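3.2 The bench, and what people do with it

I should say up front that I came to this topic through being annoyed. I taught intro chemistry for 11 years before I started writing papers about it, and in all that time I never once saw a methods section that cared where the beaker stood. The reaction gets two pages and the bench gets "standard glassware was used." But anyone who has run a teaching lab knows that half the trouble comes from the layout! A student reaches over one thing to get at another, and there goes the flask.

So for the Idunell study we looked at layout and pretty much nothing else. Tiruwork Zeleke and I put together a short list of everyday teaching pieces (flask, beakers, test tubes and their rack, evaporating dishes, stirring rods, tripod and gauze) and asked how they end up spread over a plain tabletop. We picked these on purpose because they're the pieces every school in the Drinbridge district already owns. Figure 3 gives the kind of table I mean, with panel (a) taken low and close to the glass and panel (b) from farther back.

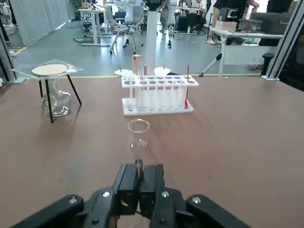
The first thing we coded was what we ended up calling "reach order." Say you're standing at the long side of the table. Whatever is closest to you gets touched first, and often it gets touched by accident, with a sleeve or the heel of a hand. Tiruwork wanted a strict distance measure and I wanted something a teacher could use without a ruler, and we went back and forth on it for most of April. We settled on three bands: near, middle and far. An item belongs to the band its base stands in, and if it straddles a line it goes to the nearer one. (Yes, that inflates the near band a little. We reran everything with ties going the other way and the ordering of our results didn't change.)

Clear glass got its own code. I fought for this one. A small conical flask on brown wood can be awfully hard to pick out, much harder than a white dish of the same size, and I don't think our older safety checklists take that seriously at all. The Bellamy checklist, which we used as our starting point, scores an item by how easily it tips and how much it holds. It has no line for how well you can see the thing. We added one, scored from zero to two, and two readers agreed on it far better than I'd expected for something so squishy.

Racks were the other headache. A test tube rack is really two things at once, a holder and a wall. It keeps the tubes upright, great, but it can also block your path to the dishes if they're sitting behind it, and then you're going over the top of the tubes with a stirring rod in your hand. We coded a rack as a "wall" whenever anything loose stood within a hand's width behind it.

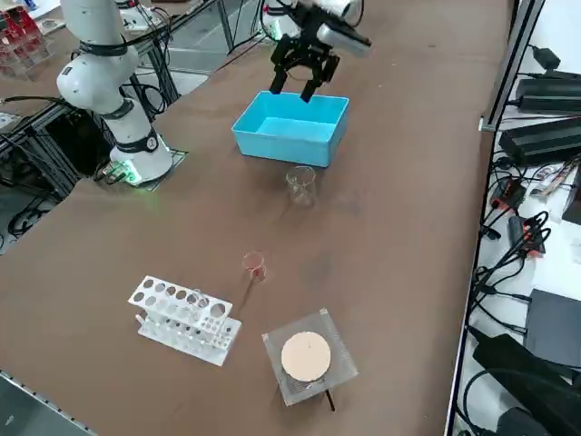 Then there's the question of what counts as a finished table. In our pilot at Ludton we asked teachers to sort layouts into "ready to start," "in progress" and "being put away," and the last two got mixed up constantly. A storage bin by itself tells you very little. It may be out because things are coming or because they're going, and one teacher told me hers simply lives on the table all year. A beaker with colored liquid in it was a much stronger cue, and most people who saw one went straight to "in progress" whatever else was around. We dropped the three-way sort after that and kept a plain yes or no on whether any vessel held liquid.

In all we coded 443 layouts, which came to 2298 separate item placements. I did the first pass and Tiruwork did the second without seeing my sheet. We threw out 19 layouts where we couldn't agree on what an item was even after talking it over, mostly small dishes that one of us read as lids. The heating pieces gave us the least trouble. A tripod and gauze were almost never miscoded by either of us, so in Section 4 I use them as the anchor and report the position of everything else relative to the gauze.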